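About Cimwood Bats

Hi, and welcome! I run Cimwood Bats, a very small outfit with a very large pile of guano-stained coveralls.
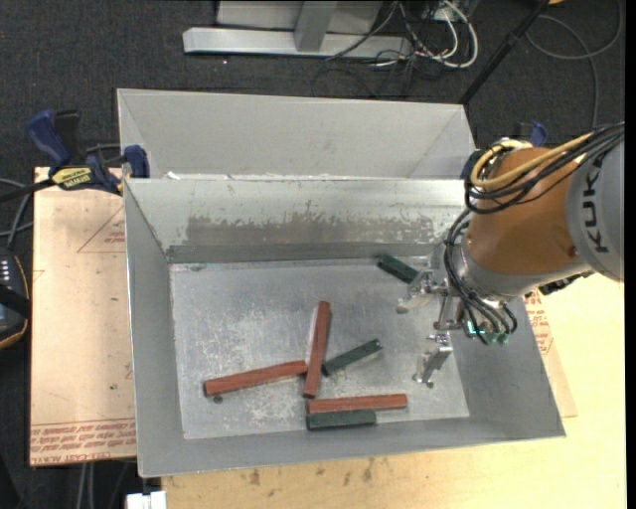 Red and green blocks in a metal bin with a KUKA arm.

So, what do we do? We help people live alongside bats. Most of that is getting them out of attics without hurting them (we call it an exclusion, and I'll explain below), and the rest is building bat houses, giving school talks and answering a lot of phone calls that start with "there's something flying around my kitchen." I love those calls. I've been taking them long enough to guess from the description of the flying whether it's a big brown or a little brown, though I'm wrong plenty.

I got into this by way of a barn. The old Lüthi barn, out past the Brundia bridge, had a summer colony of big brown bats up in the ridge, and when I was a kid we used to lie in the grass and watch them drop out one after another at dusk. Years later the barn was going to be re-roofed and the owners asked if I knew anybody who could deal with the bats. I didn't, so I read everything I could get my hands on, took the training, and talked the roofers into waiting until the pups were flying. We put up a big four-chamber house on the south side, and the next summer there were bats in it! I still drive out there with a folding chair and a thermos when I've had a long week.

The business grew out of that job. We now look after 28 bat houses at farms, churches, two golf courses and one extremely patient car wash. Each one gets a spring visit for caulk, paint and wasp nests (so many wasp nests) and an evening count in early summer. Last season's counts added up to 4,000 bats, which made me so happy I called my mother from a parking lot.

How an exclusion works

First I come and look. I go around the outside of the house at dusk and I go up in the attic by day, and I'm looking for droppings, greasy rub marks, and gaps. A bat can squeeze through a crack you'd never think twice about, so bring me your dried-out flashing and your warped fascia boards. Then we seal up everything except the places the bats are really using, and on those we hang one-way tubes or netting. The bats go out to eat and can't get back in. After a stretch of warm, calm nights we take the tubes down and close the last holes.

We don't do this while there are pups that can't fly, and in our area that means most of June and July. Please don't be mad at me! If we shut the mothers out, the young ones starve in your walls, and that's awful for them and pretty bad for you too. We don't do it in the cold months either, when there may be bats hibernating inside. January is when I write estimates, mend netting and eat soup.

A bat in the bedroom

If you wake up and there's a bat in the room, or you find one in with a small child, a pet or anybody who can't tell you whether they were touched, don't let it out. Bats are small and a bite can be hard to see. Shut the door, keep your hands off it, and call your county health department, who will tell you whether it needs to be tested. Rabies is rare in bats but it's deadly once a person gets sick, and I won't be casual about it no matter how much I like the animals. Everyone who handles bats for us has had the vaccine series.

If it just flew in the back door while you were all sitting there watching it, that's a different story. Close off the rest of the house, open the windows, turn off the ceiling fan and the lights, and give it a while. It wants to leave.

Who we have around here

Big browns are the ones you're most likely to have in the attic. They eat beetles like popcorn. Little browns used to be everywhere and they've been hit terribly by white-nose syndrome, a fungal disease that wakes them up in winter and burns through the fat they need. A little brown usually has a single pup a year, so they don't bounce back fast. We also get red bats, which roost out in the trees hanging from one foot like a dead leaf. I found one in a maple by the post office once and stood under it so long I missed the last pickup.

We clean and change our gear between sites so we're not carrying that fungus around on our boots. It's tedious and it's why I'm sometimes late.

Schools and clubs

The school program is my favorite part. It's called Brundia After Dark, and 1,000 kids have been through it so far. We bring a bat house you can open up, some wing models, and a detector so they can hear what echolocation sounds like slowed down. No live bats, sorry, they don't enjoy it. If your group can come outside in the evening we'll do a walk along the creek, and I'd tell parents to bring bug spray and a jacket. Scout troops, library groups and garden clubs are welcome too.

Our detectors feed into a program called Flukenex, which sorts the calls by species and makes a nice colorful picture of them. It's good, but I still listen to the odd ones myself with headphones on, and when I can't tell, the log says "unknown." I'd take a truthful blank over a guess any day.

The shop

We build bat houses in the garage behind the office. They're rough inside so the bats can grip, they're caulked, and they come with a sheet on where to hang them, which you should please read! High up, lots of morning sun, clear space underneath, and on a pole or a building if you can. Trees look lovely but they tend to be shady and they give hawks and raccoons a leg up. It can take a couple of summers for anybody to move in. Mine at home sat empty for so long that my neighbor hung a "vacancy" sign on it.

Getting hold of us

Phone is best, and evenings from May to September I'm probably up a ladder or in a field, so leave a message with your street and whether the bat is inside or outside. Email works for school bookings and shop orders. First visits inside Cimwood are free, and farther out we charge for gas. We're closed on Thanksgiving and the day after, and for the first good emergence night in spring I make no promises.

Page updated 08/11/2020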